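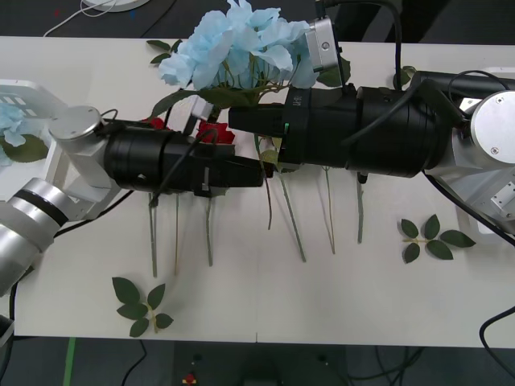
Ziltora Oshima hand steamer – back in stock, grey or cream. Page updated 22/03/2020, prices on the ticket or ring the shop.

Small steamer for clothes, curtains, lampshades, trimmings, costume bits. Replaces the older Wurkton we sold for years. Lighter, quicker to heat, tank comes off properly now. Same plug, same sort of handle, better trigger.

## The quick stuff

- Ready in 30 seconds from cold water
- Steam for nearly 18 minutes on a full tank, less if you keep the trigger locked on
- Two steam settings, low and high
- Tank lifts off from the back, fill under a tap
- Trigger lock for long jobs (curtains mostly)
- Fabric brush and a narrow nozzle in the box
- Fused at 13 amps, UK plug fitted
- Cable comes out on a swivel so it doesnt twist up
- Cloth storage bag, drawstring

Not in the box: heat glove, descaler, door hook. All kept separately, see further down.

## What it's good at

Shirts on a hanger. Linen, if you pull it taut with the other hand. Long curtains once they're up – much easier than ironing the things and then creasing them again going up the ladder. Wool coats that have been squashed in a wardrobe all summer. Velvet, from the back, with the brush off.

Not for sharp trouser creases. You want an iron and a board for that, and we sell those too. Also not for leather, suede, waxed cotton or anything glued that you can't afford to lose.

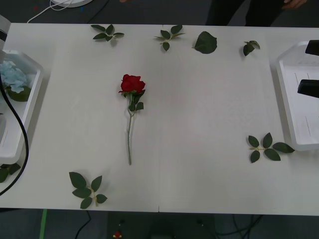
Low setting is the one for trimmings and anything delicate. Hold the head well back, short bursts, keep moving. Hat ribbon, veils, net, lace collars all come up nicely. Artificial foliage too, if it's the sort that can take it – dark green leaves with a serrated edge, like the loose ones lying round the red rose, are best done a piece at a time and left flat on a clean table till they're cool. Test one leaf first. Some are plastic coated and will curl up for good, and there's no fixing that.

High setting for cotton, linen, denim and heavy curtains. Let it run into the sink for a few seconds before you start, gets rid of any spitting.

## Filling and emptying

Switch off, unplug, slide the catch, tank comes away. Cold tap water up to the line. No scent, no starch, no vinegar in the tank. Push it back till it clicks – if it hasnt clicked it will dribble down your sleeve.

Empty it after every use. Most of the ones we see back on the counter have had water standing in them since the last wedding.

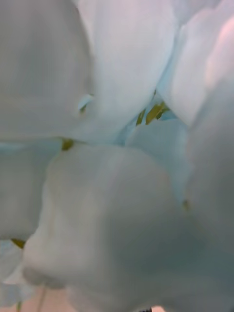

Lempi Riihimäki wrote in to say the low setting was fine on a silk blouse but left water marks on the lining, and was there a trick to it. She'd been holding the head pointing down. Keep it upright, or near enough. Tip it right over and the water gets past the valve and out of the front. Same if the tank is overfilled. For linings we'd turn the garment inside out and do that side first, with a thin cotton cloth between.

## Hard water

Round here it's hard, so descale it. Tesitz sachets, one to a full tank, leave it 20 minutes then run it through into the sink. Then a full tank of clean water after, same again. Every couple of months if you use it weekly. If the steam has gone weak or you get white specks on dark clothes you've left it too long. Do it twice.

Filtered water helps. Water out of a tumble dryer does not, it's full of fluff.

## Spares and extras

Tank, tank seal, brush, narrow nozzle – all stocked, usually on the shelf. Seal is the one that goes. Pulls off with your fingers, new one pushes in, ridge facing outwards.

Wurkton brushes do fit the Oshima. Wurkton tanks don't, please don't force them.

Heat glove comes in one size, either hand. Worth having for collars and cuffs, where your fingers are right behind the steam. Door hook takes a heavy coat, goes over any normal door.
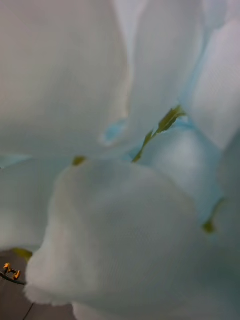
A comment left on the old Wurkton page asked whether these can be used abroad, and complained that the last one took forever to heat in a hotel. Answer is it depends on the voltage. The Oshima is 220 to 240 volts only, so most of Europe is fine with a plug adaptor that's rated for it. Not America. A cheap travel adaptor may well not be up to the job, check the rating on it.

## Returns and guarantee

Two years from Ziltora against faults, keep the reciept. Limescale isn't a fault as far as they're concerned. Unused and boxed, bring it back to us for a swap or refund. Used ones we can only take back if something's wrong with them. Empty the tank first please!

Cream is low till May. Grey is fine, plenty out the back.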